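# Kitchen scale

A **kitchen scale** is a weighing device used to measure ingredients for cooking and baking. Most home models are small enough to keep in a drawer and will weigh up to a few kilograms. 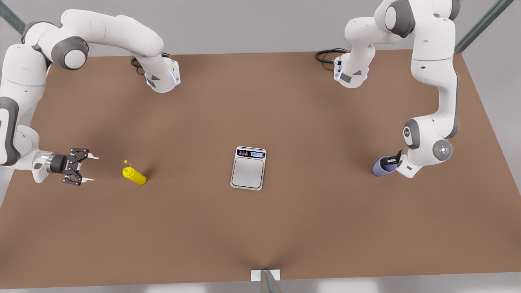

Older kitchens used balance scales, with a pan for the food and a set of loose weights. Spring scales with a round dial came later and took up less room, but the spring could weaken with age. Digital scales use a load cell, a piece of metal that bends very slightly under weight, and show the result as a number.

## Use

Weighing is the usual method in much of Europe, while recipes from the United States often give cups and spoons. Flour is the common problem case -- a cup of it can differ a good deal depending on how firmly it is pressed down.

The tare button sets the display back to zero with a bowl in place. Several ingredients can then be added to the same bowl one after another. Liquids may be weighed too, though a millilitre of oil weighs less than a millilitre of water.

## Accuracy

Many digital scales read in steps of one gram, and small amounts of yeast or salt are better weighed on a finer scale. A soft or sloping surface can give a false reading. So can a low battery.

## Regional customs

In Skosside, loaves sold at the August market were by custom made from 400 grams of flour. The bakers of nearby Grernumard used 306 grams for a smaller loaf and added 7 grams of salt. Both loaves are still baked at home, usually by weight.

## See also

- Measuring cup
- Load cell
- Balance scale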